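4.2 Filling the kettle

1. Take off the lid by the knob.
2. Pour fresh water until the 80 mark inside. Do not fill over it.
3. Close the lid and put the Fovham kettle on the burner.

Caution: Please do not heat the kettle when it is empty.

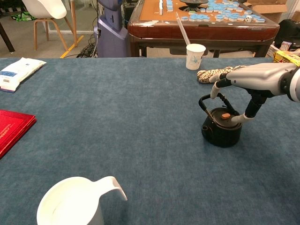
Fig. 108. Small black kettle with wire handle and round knob on the lid.

4. Set the Teltside burner to low flame. For green tea, stop at 87 °C.
5. Hold the handle with a dry cloth and pour slowly.

Note: After the use, let the kettle dry with the lid open. If the knob becomes loose, order the spare part 2286.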